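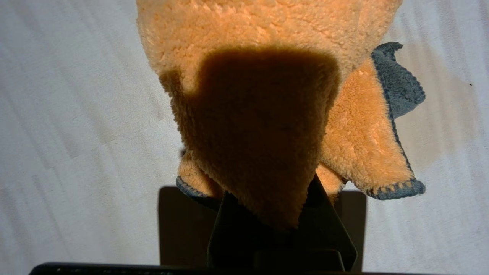 Cloth regrasp, second block of runs, August 2025

Picked up where Ruairí left off with the hem finder. The idea is unchanged: grab the cloth anywhere, lift, look at it with the wrist camera, find a length of border, and use that as the target for the second grasp. The orange cloth is easy on paper, with the blue-gray edging standing well apart from the orange pile in hue. What hurts is the shadow. With the light behind, the gripper and bracket throw a dark wedge across the middle of the cloth, orange goes to chocolate brown inside it, and the color threshold I tuned on flat cloth drops out there. The wedge has a hard enough outline that the old edge detector reports it as a fold.

Changes since the last entry:

Threshold now runs on hue and saturation only, brightness dropped. Pixels under a floor value are marked unknown and no longer count as background.

Added Rajitha's texture term. The edging is a tighter weave than the pile and the filter picks that up at close range. At full lift distance it adds little. Weight set low for now.

Shadow mask. Projected the gripper outline onto the cloth from a lamp position measured by hand with a tape. Crude, but the wedge lands in nearly the same place each time if the lamp isn't touched. Edges inside a narrow band along the mask outline are ignored.

Runs: 43 lifts from a crumpled start, same table area, lamp fixed, gripper force as in the Kesness settings file. I threw out 2 where the cloth slipped before the camera settled. Of the rest, the finder gave a border segment long enough to grasp on most, and I have not yet gone through by hand to say how many were real. Don't quote anything from this block until that is done. The log has some 570 stills and Socorro has offered to label half.

What I saw from looking through the first part of the log:

False folds along the wedge are nearly gone. The ones left come from the notch in the upper outline of the shadow, where my projected shape is too simple. I modeled the bracket and the finger plates and left out the cable clip.

Flaps hanging off to one side give the best segments, better than anything near the pinch. Near the fingers the border bunches up and the segment fitter wants to join two pieces that belong to different layers. Dymphna thinks we should just exclude a circle around the pinch point. I'd like to try a layer check first, then fall back on the circle.

Cast shadow on the white surface beside the cloth was twice taken as gray edging. Saturation is low in both. Texture term should separate them, so maybe the weight is too low after all.

Second grasp itself: tried it by hand-triggering on a few good segments. Approach angle is fine. The second arm comes in too high and pushes the flap away before closing. Fergal says the Corrigan rig had the same trouble and they came in from underneath, slower. He will dig out the old trajectory.

Exposure: auto is still on and it shouldn't be. The background washes out in the upper corners and the gain shifts when the cloth fills more of the view. Need to lock it, then redo the floor value for unknown pixels.

To do:
Lock exposure, rerun a short block with the same lamp position.
Add the clip to the shadow model.
Sweep the texture weight on the labeled half, once there is one.
Ask Rajitha if the filter can run at two scales without slowing the loop.
Try one lamp off to the side with the mask switched off, for comparison.
Plesum folder is nearly full, move the old raw video before the next block.

Ruairí, the tape marks for the lamp are the blue ones. Please leave them down.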